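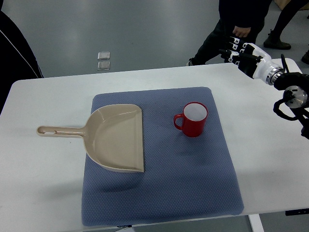
Zoster opened its data collection floor to visitors for one afternoon in October. The visit ran from 1 p.m. and was split into two parts: a walk through the recording stations, then a session on how the episodes are checked and labeled. Our group was led by Snædís Snorradóttir, who runs the floor.

The stations are built to one pattern. Each has a white table, a square mat that marks the working area, and a robot with a humanoid hand. Objects are everyday household goods. At the station where we spent the most time, the set was a red mug and a beige dustpan, both placed on a blue-gray mat. The task on the operator's sheet was to put the mug in the scoop of the dustpan and withdraw the hand.

An episode begins with the hand held clear of the mat. The operator drives the arm by teleoperation, and the joint positions are stored together with the camera stream from the head. Between episodes the objects are moved by a second person, following a placement list. The list varies the direction of the mug handle, the side on which the dustpan lies, and the gap between the two. Hiu-tung Yu, who writes the lists, said that early versions left placement to the operators, and that people drifted toward the layouts they found easy. A model trained on that set did well with the mug handle facing the hand and poorly otherwise.

The target for each task is 400 accepted episodes. An episode is rejected if an object leaves the mat, if the operator pauses for longer than 4 seconds, or if the clocks of the arm and the camera disagree beyond a set limit. Failed grasps are kept when the operator recovers within the same episode. They get a separate tag, and the training team decides later how many to use.

I asked about people walking past the tables. There is no screen around the stations and no plan to add one. Yu's position is that a policy which only works against a blank background is of little use in a kitchen. Asger Arnardóttir from Østergaard was less convinced and asked for a comparison with a screened set. None has been made so far.

The second part took place upstairs. Labeling is done in Drirov, an in-house tool that shows the video next to a plot of the finger joints. Each episode is cut into reach, grasp, carry and release. Two labelers mark the boundaries separately, and any pair that differs too much goes to Kolbrún Vigfúsdóttir for a decision. Most disputes concern the start of the grasp - one labeler marks first contact, the other marks the point where the fingers stop closing. The written rule is first contact.

Questions on data access were answered briefly. Partner firms receive the accepted episodes and the placement lists. Rejected material stays at Zoster. The next visit will cover the Erex line, where the same tasks are recorded with a two-finger gripper.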